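Subject: Re: [gripper-bench] ribbed fingers vs. the short ones for fruit
From: Jyoti Pal
Last updated: October

Hello all, and sorry for the slow reply. I wanted to get some proper time at the bench before opening my mouth, and then of course I had far too much to say, so get yourself a cup of something.

The earlier message, for those who joined since:

> We have been going back and forth on fingers for the produce work at
> Brullholm. The Astis set with the cross-bracing is light and has lovely
> reach, but I worry about it around anything with holes in it. The Yadav
> fingers are stubby and stiff and I trust them more, but I have only had
> them on boxes. Has anyone run either kind on real fruit? And do you
> bother with a wrist camera, or is the head view enough?
> Any experience welcome, even the grumpy kind.

I've done both fruit and baskets now, and I'm only a little grumpy! I gave it 30 tries with the basket and 25 on loose fruit, all under the Zuko controller with the same speed limits, so at least I was being unfair to everything equally.

Let me take the basket first. Your worry about holes is a fair one. A slotted laundry basket is a mean thing to hand to a robot, and I'd say it's meaner to the cameras than to the fingers. From the head you see straight through the plastic, and anything round and orange on the far side of a wall looks very much like something you could reach in and grab. My detector reported fruit "in" the basket over and over when it was outside or underneath. A long finger lying across the rim doesn't help either, as it covers a good piece of the wall on its side. The wrist view is a different life altogether, with one fruit between two fingertips and a plain gray surface behind it.

First two from the head, last one from the wrist: 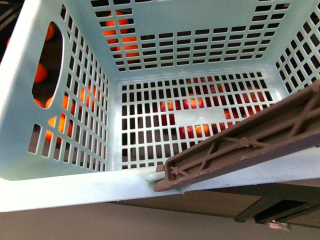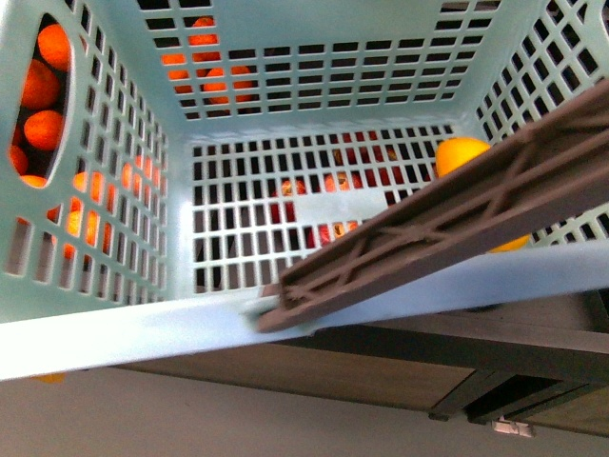
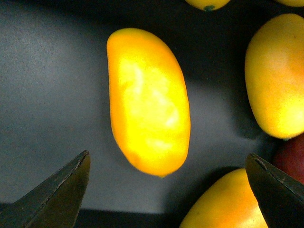

So to your second question, yes, I would bother with the wrist camera, and I'd put it on before spending another dollar on fingers. With the head view alone I had 6 bad approaches in the loose fruit runs. With both views I had 2, and I blame myself for one of those (I had bumped the mount and not redone the calibration, which I know, I know).

What I do now is let the head camera pick the general area and the wrist camera take over for the last stretch. Zuko will let you switch sources in the middle of a move, but there is a small hitch when you do it, and if the arm is already going down you'll feel your stomach go with it. Make the switch while it's hovering. I also turned the exposure down at the wrist, because smooth yellow skins throw back a lot of light and the middle of a mango can wash out to nearly white. The outline was still good enough to get an angle from, but my color check was hopeless until I fixed that.

As for ribs catching in slots, I did get it a couple of times, always when dragging sideways along a wall and never when going straight up and out. So lift first, then travel. Smooth tape over the bracing would probably help too, though I haven't tried it and I'd hate to lose the bit of give that makes a braced finger nice on soft fruit.

If you can only afford one set, I'd lean toward the longer fingers for anything in a container and the short stiff ones for a flat surface, and I realize that's a maddening answer when you asked which to buy. What are you picking out of most days? If it's solid-walled bins, half of my complaints go away.

Happy to send my Zuko settings to anybody who wants them. They're messy and the comments are mostly me talking to myself, but they run.

Warmly,
Jyoti

6 replies | 2 shares

Related threads
Zuko: switching camera sources without the hitch
Recalibrating after a bumped wrist mount
Finger tape, which kinds peel
Brullholm produce bench, parts list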